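Lusau Language School teaches English and Portuguese to adults who live or work in and near Skustness. We run evening classes, daytime classes and one-to-one lessons, and we have been in the same building on Correia Street since we opened.

## How the school started

The school began as a single evening class for people who had moved to Skustness to work at the harbor and wanted better English for the job. The class met twice a week in a borrowed room over a bakery. By the second winter there was a waiting list, and the students had started asking for a class their husbands and wives could attend during the day. We took a lease on the ground floor of the present building and added the upper floor later.

Portuguese came afterward. Several local families had relatives in Portugal and Brazil, and parents wanted to be able to follow what their children's grandparents were saying on the phone. It is now close to half of what we teach. We use European Portuguese in the beginner books and bring in Brazilian recordings from the second level on.

## What we teach

Every new student takes a short placement interview. There is no written test unless you want to join an exam group. After the interview we suggest a level, and you can sit in on one class before you pay.

- **General courses.** These meet for 2 hours, twice a week, for a full term. Most of the time goes to speaking and listening. Homework is short and is gone over at the start of the next class.
- **Work English.** Small groups for people who need to write emails, read safety notices or take part in meetings. Employers can book a private group.
- **Exam groups.** These run in spring only. The May group fills early.
- **One-to-one lessons.** Booked by the hour, in person or online.

We do not teach children under 16, and we do not offer certified translation. The front desk keeps a list of local translators.

## The library

The reading room upstairs holds 3,651 books, magazines and audio discs. Many were given by former students. Anyone enrolled in a course may take home 3 items at a time, and the room is open whenever classes are on. The easy readers are shelved by level and the novels by author. Dictionaries stay in the room.

Dosora, our monthly conversation evening, is held there too. It is free, it is open to the public, and there is no need to sign up. One table speaks English and another speaks Portuguese, and people change places when they like.

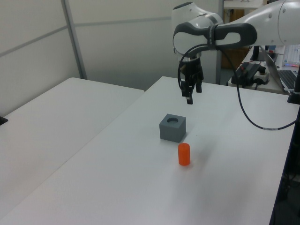

## Fees and enrollment

Fees are charged by the term and include the course book. You can pay in full or in 2 parts, the second due by the middle of the term. If you withdraw before the second class, we refund the whole fee except the cost of the book.

Enroll at the front desk or by mail. Please bring a photo ID and, if your employer is paying, a letter with the billing address.

Page last updated June 29, 2026.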